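Drucken | Als E-Mail versenden
2 Kommentare

Neues aus der Greiferecke: Offene Finger gegen Vollmaterial

Wer in den letzten Wochen an unserem Falttisch vorbeigekommen ist, hat es vermutlich schon gemerkt: Wir falten wieder Hemden! Und zwar viele. Nach dem Umzug der Steuerung auf die neue Stollia-Version (danke an alle, die dafür ihre Mittagspausen geopfert haben) konnten wir uns endlich der Frage widmen, die seit dem Frühjahr auf dem Zettel stand: Welche Finger taugen für Stoff am meisten?

Zur Auswahl standen die massiven Finger, mit denen wir bisher gearbeitet haben, und die offenen Rahmenfinger, die Ikhsan Kwok in der Werkstatt in Kenasville gezeichnet und gedruckt hat. Die massiven sind steif, berechenbar und bei Kartons und Dosen immer noch unsere erste Wahl. Bei einem Hemdkragen sieht die Sache anders aus. Der Stoff schiebt sich vor der Spitze her, wirft eine Falte, und beim Schließen hat man dann zwei Lagen zu viel zwischen den Fingern. Die offenen geben ein kleines bisschen nach und legen sich beim Schließen an. Das klingt nach wenig, macht aber am Tisch richtig Freude, wenn man vorher wochenlang danebengegriffen hat.

Insgesamt kamen 327 Durchgänge zusammen, verteilt auf beide Fingertypen und beide Arme. Die Aufnahmen aus den Handgelenkkameras liegen sortiert auf dem Server in Sinedthorpe, 2.572 einzelne Griffe, jeder mit Anfangs- und Endstellung der Finger. Wer damit etwas rechnen möchte: bitte gerne, der Ordner heißt »Kragen« und ist für alle lesbar.

Am meisten gelernt haben wir an den Stellen, an denen der Stoff dick wird. Knopfleiste, Kragenansatz, Manschette. Dort entscheidet der Winkel, mit dem die Spitzen ankommen, viel stärker als die Schließkraft. Wir hatten anfangs mit 40 Prozent Kraft gearbeitet und bei jedem Fehlgriff brav höher gedreht, was die Sache nur schlimmer gemacht hat. Seit wir flacher anfahren und die Kraft unten lassen, bleibt der Kragen meistens da, wo er soll. (Meistens! Bei sehr glatten Stoffen rutscht er uns weiterhin weg, und für Strick haben wir noch gar keine Idee.)

Ein Wort zur Kamera am Handgelenk. Die Überlegung war lange, ob wir uns die sparen und alles von oben filmen. Nach dieser Runde sage ich: bloß nicht. Von oben verdeckt der eine Arm ständig genau das, was man sehen will, und der andere muss blind zugreifen. Mit dem Blick vom Handgelenk sieht man die eigenen Spitzen und den Arm gegenüber, und damit lässt sich die Übergabe von links nach rechts viel sauberer einlernen. Schwierig bleiben Spiegelungen auf der Tischplatte. Wir probieren demnächst eine matte Unterlage von Pakzad aus, ein Muster ist bestellt.

Noch offen ist, wie lange die gedruckten Rahmen halten. Bei einem Satz hat sich eine Strebe gelöst, vermutlich nach einem unsanften Kontakt mit der Tischkante. Ikhsan zeichnet gerade eine Variante mit breiterem Fuß und möchte sie im Juli am Tisch haben. Die Befestigung bleibt dieselbe, ihr könnt also eure Adapter behalten und müsst am Flansch nichts umbauen. Die Steuerungsparameter für beide Fingersätze stehen im Wiki unter »Textil«, bitte vor dem Wechsel einmal laden und die Nullstellung prüfen, sonst fahren die Spitzen aufeinander.

Und dann noch eine Bitte: Wir brauchen Wäsche! Hemden in allen Größen, gern auch mit Knöpfen am Kragen, dazu Stoffe mit Muster, an denen sich unsere Erkennung ordentlich die Zähne ausbeißen kann. Einfach bei Ikhsan abgeben oder vormittags ab 10 Uhr am Falttisch vorbeikommen. Wer Lust hat, darf dann auch selbst einmal an die Steuerung und einen Kragen greifen. Macht mehr Spaß, als man denkt!

Redaktion Werkstattbrief Kenasville | Kontakt | Impressum | Nach oben
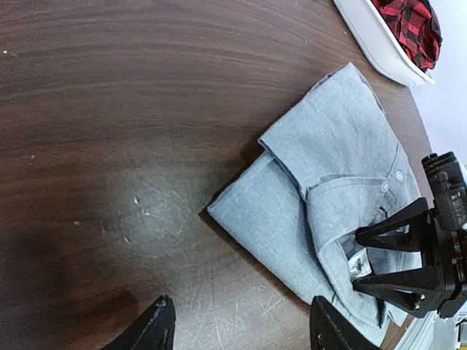
Griff am Hemdkragen, aufgenommen vom Handgelenk des anderen Arms.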